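To: Torkport Library Members List
Subject: Re: Reading room hours in April

Esperanza Alcaraz wrote:
> Will the reading room stay open during the shelving work? I also
> have 2 maps of Udska to return.

Dear Ms. Alcaraz,

The reading room will close at 4 p.m. throughout April. The Mihăilă collection, 1,857 items in all, remains available on request.
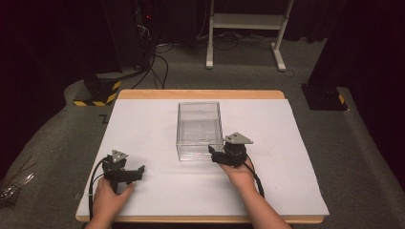

Maps may be returned at the front desk until closing time.

Member Services
Torkport Library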